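Prikex (workstation)

Prikex is a two-armed tabletop robot workstation sold as a kit by Voltetti. It is intended for teaching labs, small workshops and groups that record demonstrations for training robot control software. The kit is shipped as a frame, a wooden top, two arms and a box of cables, and is put together by the buyer. A smaller single-arm version is sold under the name Prikex Solo.

Contents

1 Design
2 Object sets
3 Setup and use
4 Service plans
5 Reception

Design

The workstation is built on a black aluminum extrusion frame that surrounds a tabletop of pale wooden boards. The two arms are mounted on opposite sides of the table on flat black plates, which lets both of them reach the far edge and leaves the front of the work surface open. Each arm ends in a black gripper. The arms are the same model and can be swapped from side to side, although the cable guides have to be refitted when this is done.
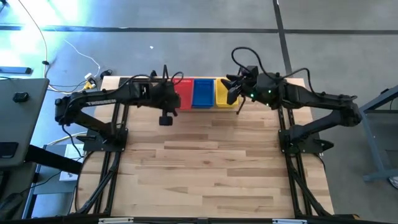
The arms are not built by Voltetti. They are bought from Ogola, which also supplies the grippers and the replacement finger pads. In early kits the cables ran through clips along the full length of the arm. Users complained that the clips pulled at the wrist connector when the arm was fully stretched, and later kits leave a free loop of cable at the wrist.

The frame is 151 cm wide in the standard size. A fully assembled unit weighs 40 kg without the control computer, which is sold separately. The top can be removed with a hex key and replaced with a plain board of the same thickness.

Object sets

Voltetti sells several sets of household objects for use with the workstation. The storage set consists of plastic bins and baskets in red, blue and yellow, and is meant for sorting, lining up and turning tasks. Wire racks are sold as an add-on. The objects are ordinary store goods and can be replaced locally, a point the manual makes more than once.
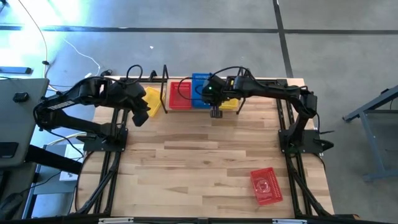

Prikex workstation with colored baskets and black wire racks on the tabletop.

Setup and use

Assembly takes two people most of a working day. The manual calls for a level floor and for clear space behind the table, where the arms may swing past the edge during calibration. Calibration is run again whenever a base plate has been loosened.

The control software, Getia, records joint positions from both arms along with camera images. A task is entered as a short written instruction and a number of repeats, up to 1,000 per session file. Getia can also play back a recorded session at reduced speed. It runs on Linux only.

Service plans

A basic plan covers software updates and email support for one year. The full plan, priced at $355 per month, adds replacement arms by courier and a yearly visit by a technician. Wear parts such as finger pads are excluded from both.

Reception

Reviews of the kit have been mostly favorable. The stiffness of the frame and the ease of changing the top were praised, while the price of the full plan and the lack of a printed wiring diagram drew criticism. Voltetti added a diagram to the manual in May.

See also

Prikex Solo
Getia (software)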